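Open Doors at the Hendow Works, Kemano
September 2, 2018

I almost didn't go. The drive over from Hullwood is 98 miles if you take the river road, and I took the river road, and there was a tractor on it. But I'd missed the last one in May with a bad back and I'd been kicking myself ever since, so off I went with a thermos and half a banana bread, and I got to the Hendow building just as they were opening up the side gate.

For anyone who hasn't been: Hendow is the old cannery on the Kemano side of the bridge, split up into workshops now. There's a letterpress place, two potters, a fellow rebuilding pump organs, and on the ground floor at the back, the Ezzat shop. Ezzat build and look after small robot cells. I'd signed up for the Ezzat tour because my own day job is keeping packaging machinery running, and I wanted to see how other people do it. (I also wanted the pump organs, but the line was down the stairs.)

They gave us stickers with our names on, marched us past the coffee urn, and got straight to it. No slides! I can't tell you how happy that made me. Our guide said she'd rather we stood next to a cell for an hour than looked at charts, and then she pretty much did that, one cell the whole time, with us crowding in and asking whatever we liked.

The job of this one is sorting hand tools. Two arms, a shallow teal bin between them, screwdrivers and the like. It's a practice job in the sense that there's no customer waiting for sorted screwdrivers, but they run it like a real one, with a log sheet and a maintenance schedule, and they use it to train new people in the upkeep side. That's the part I came for.

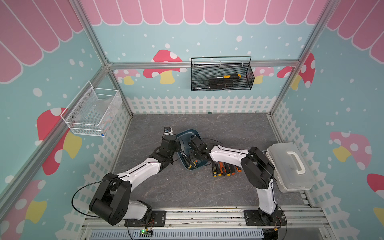 So, the setup. What struck me first was how ordinary the bones of it are. It's aluminum extrusion, the same slotted stuff I have a rack of at work, with a bracket at the upper left corner, and each arm sits on its own black plate on the front rail. The plates are the bit she spent the longest on. When an arm comes off for service, it comes off with its plate, and the plate goes back to a scribed line. She said before they had the lines, every swap cost them an afternoon of teaching the arms where everything was again. Now it's a short check and away you go. I wrote "SCRIBE LINES" in capitals in my notebook and underlined it, and I've already been out to the garage looking for my scriber.

The plate bolts are on a schedule. They go around them with a torque wrench every Monday, and then a paint-pen stripe goes across the head and onto the plate so you can see at a glance if one has walked. We do the stripe where I work, but we do it once and then forget it for years. They wipe theirs off and redraw it every time. A stripe nobody has touched since spring tells you very little, and I felt a bit seen there.

Somebody at the back asked about the wallpaper — the mushrooms and the picket fence. The guide grinned and said everybody asks, and went back to bolts. I liked it, myself. My shop is beige.

Cables came next, and here I got properly excited, so skip ahead if cables aren't your thing. Both arms carry thin black ones along the links, and the left arm has a great wide loop swinging out to the side at the joint. My instinct would have been to tie that loop down. Wrong! She had us think about what the joint does over a full swing. If you tie the cable tight in the position you happen to be standing in front of, the arm pulls on it somewhere else, and the connector is what gives. They lost 7 connectors in the first season that way. So the loop stays, and there's a drill for checking it: run the arm slowly to each end of its travel with one person on the stop button and another watching the cable, and look for anywhere it goes straight or rubs.

They log rubs too, even when there's no damage. A shiny spot on the jacket gets a date and a sketch. If the spot's bigger the next time, the cable is changed right then, and the old one is cut in half before it goes in the scrap so it can't creep back onto a shelf. I have personally rescued a dead cable from a shelf and installed it, twice, so I approve. 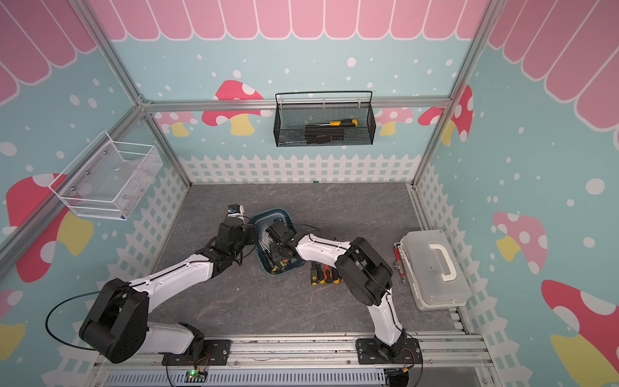

The grippers take the most looking after. Fingertips wear, and a screwdriver handle is a mean thing to grab, all ridges and tapers. The pads get wiped with alcohol at the start of a shift and they're replaced at 700 picks, full stop, whether they look tired or not. I asked why such a hard number. She said they used to go by eye, and every person's eye was different, and the people on the late shift had very forgiving eyes. Fair enough. The counter on the log sheet read 1146 when we were there, which got a laugh until she explained it was the running total for the week and the pads had been changed partway.

She passed a used pad around. You could feel the groove with a thumbnail before you could see it. I'd have kept running that thing another month.

There was a long bit on what to do when a gripper starts dropping parts, and I'll put the order down as I got it, mainly so I have it somewhere other than a coffee-stained page. Clean the pads. Then check the finger screws. Then look at the wrist connector with a flashlight. Then, and only then, touch the settings. Her feeling was that people love going to the settings first since it means you can stay in your chair. By the time you've fiddled with the grip force to make up for a loose screw, you've got two faults and one of them is invisible.

The wrist camera gets a similar treatment. Lens wiped with a proper cloth (she was fierce about shirt tails), mount checked by hand for wobble, and then a test picture compared with a saved one. If the two don't line up, they don't bend the mount back. It comes off and goes on again from scratch.

I also had a good nose around the front edge, where the wiring lives. There's a slotted tray running along under the rail, and a little circuit board with a green light on it. No lid on the board, and I asked about that, being from a place where everything gets flour in it. They've gone back and forth, apparently. A lid keeps the dust off, but they want the light visible from across the room, and a clear cover is on the to-do list. It's been on the to-do list a good while, judging by the look that went around.

One thing I'd do differently, and I said so: the spare parts live upstairs. Pads, connectors, fuses, all in a cabinet on the second floor behind the potters. It took about ten minutes for someone to fetch the pad we passed around. At my place there'd be a drawer right under the cell with one of everything, and a card to fill in when you take something. The guide didn't argue. She said the stairs keep people from swapping parts for fun, which I suppose is a system.
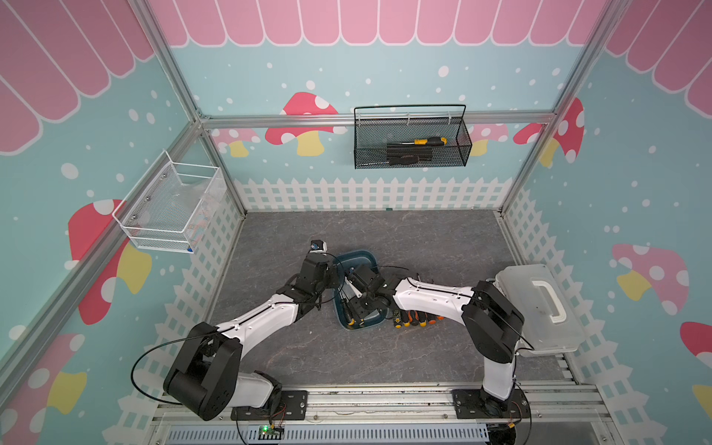 Ezzat's night-shift lead read a draft of this and wrote back that the stairs are a terrible idea and always have been, and that I should please print that. The drawer is coming, according to the same message, along with a second set of plates already marked, so a whole arm can be changed over without anyone hunting for a scriber. I was also corrected on one point. The slow cable check is done after every arm swap as well as on the schedule, and if the person watching has to look away for any reason, the run starts over.

So there you go, consider it printed.

We finished with questions, and the one I'd saved up was how long it takes a new person before they're trusted alone with the cell. The answer was that it goes by the log sheet. When somebody's entries are good enough that the next shift can work from them without phoning, they're in. Some people get there in a couple of weeks and some very clever people take months. I've been chewing on that the whole way home. Our own log at work has an entry that says "fixed it" and nothing else, and I'm afraid the handwriting is mine.

Practical stuff if you're thinking of going next time. Parking is on the gravel across from the gate, free, but it fills early. The tour is on the ground floor the whole way, so no stairs (unless you're fetching a gripper pad). Wear flat shoes, the floor by the old loading dock is rough. The coffee is fine and the cookies were gone by the time our group came out, so bring something. You do need to book for Ezzat, they only take a small group at once, and the sign-up sheet goes up on the Hendow notice page a few weeks ahead.

I did get up to see the pump organs in the end, for maybe five minutes before they locked up. One of them had its bellows out on a bench and I was told very firmly not to touch. Next year I'm starting there and working down.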